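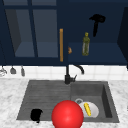 The practice kitchen with the hair dryer and the green bottle in the wall cabinet, and a plate in the right basin.

House rules for a kitchen robot: sink, shelf and cabinet
By Dalibor Ondrejka

These are the rules we use at Wetorcombe for a put-away robot working between a sink and an open wall cabinet. Each job is tried in the simulated kitchen first and only then in the real one. Most of the list would suit any household with a Sotamby arm or something like it.

Before you start
Decide where each thing lives and write it down. A robot told to "tidy the sink" needs a list of what may be moved and where it may go. Keep the list short. Ours is one side of paper, taped inside the larder door.
Give every item one home. If the bottle can go on the shelf or on the counter, you will find it in both places over a week and stop trusting either.
Turn off the tap fully and check the lever before the arm moves.
Take knives out of the sink by hand. We don't let the robot handle blades at all, including peelers and graters.

Electrical things
Anything with a motor or heating element stays away from the sink. A hair dryer is the usual offender in a shared house, and it is on our practice list for that reason. The rule is that the robot may carry an unplugged dryer away from water and never towards it. In the simulated kitchen it can be put in the basin as often as you like, and those runs should be marked as failures even if the arm placed it neatly.
Unplug by hand. A robot should never pull a plug or carry anything that still has one in the wall.
If an electrical item has been in a real sink, switch off at the wall before touching it, take it out of use and have it checked. Drying it on a radiator is no substitute.

Glass and crockery
Bottles go upright, with the base flat on whatever is under them. A plate is a poor place to leave a bottle: the rim can tip it, and the plate can't be lifted until the bottle has gone. If the robot is told to clear a plate, it must clear what is on top first, as a separate step.
Leave a hand's width between glass and the front edge of a shelf.
Grip bottles by the body. The neck is easier to reach, but the weight swings.
Mugs on their side should be stood up before they are carried.

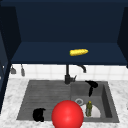

Corn on the cabinet shelf, bottle upright on the plate.

Food
Bare food does not go straight on to a cabinet shelf in a real kitchen. Put it in a bowl or a box, or leave it on the counter for a person to deal with. We allow it in practice runs where the only thing being tested is the reach up to the shelf, and we note that on the sheet so the habit isn't copied across.
Wash the gripper pads between crockery and food. Hot water and washing-up liquid will do. Dry them well, as damp pads slip on glass.
Raw meat and fish are handled by people only.

Reaching the cabinet
The arm has to come up past the tap to get from basin to shelf. Set the path to go round the spout with plenty of room and keep it clear of anything hanging on the splashback. Ladles on hooks swing when brushed.
Take cabinet doors off or fix them open. A door left half open is the most common cause of a stopped job in our log.
Run at the slow setting above counter height.

People
No one works at the sink while the arm is moving. Wait for the stop light, then go in.
The stop button must be within reach of someone standing at the counter. Test it at the start of each session.
Children and pets stay out of the kitchen during a run.

Keeping the log
We ask for 100 clean practice runs of a job before it is tried with real crockery, and then two supervised runs with plastic. A clean run means every item finished in its listed home, upright if it should be upright, and nothing else was touched.
Write down what went wrong in plain words. "Run 307, bottle too near edge" is enough. Culley used to record only a tick or a cross, and we had to repeat a good deal of that work.
If you change the position of anything in the kitchen, including the plate rack, start the count again for that job. Ikeda checks the sheets on Saturday and will send back any that don't say which layout was used.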